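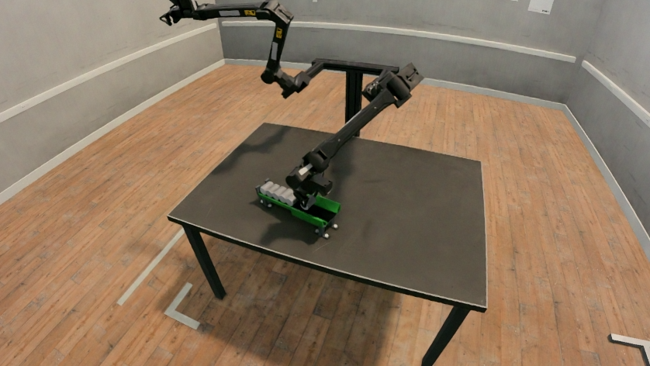
Fig. 1. Simulated two-arm cell, second arm reaching into the green tray beside the gray blocks.

Unit 3: Looking hard at a simulation kit
Course notes, Adaeze Obi

Our kit for this unit is Trestari, a simulated bench from a small firm called Hultora. I've been using it since August and I'm still finding things I like in it! These notes cover what to look at before lab.

Start with the room. Trestari gives you walls, a plank floor and white tape marks on the floor, so you can talk about where things stand the way you would in a real shop. The shadows are soft and they help a lot when you're judging how high a gripper is over the table.

Next, the arms. One hangs from overhead and the other is on a T-shaped stand behind the table. That makes the pair great for thinking about shared space: sketch the reach of each arm, shade the overlap, and decide which arm should wait. (Last year's class argued over this for a whole lab, and it was the best lab of the term.)

Running it. A full batch in the lab is 3,000 tries and takes nearly 102 minutes on the machines in room 307, so start early and save your settings file under your own name. The older Ultwood kit loads faster, but its contact model is rough and small parts tend to jitter in the grip. Trestari handles them much better.

Weak spots: the manual is thin on joint limits, and error messages are short to the point of being rude.

For lab, bring:
- your overlap sketch
- one question about the contact settings
- the Ibrahim reading, pages on grasp planning only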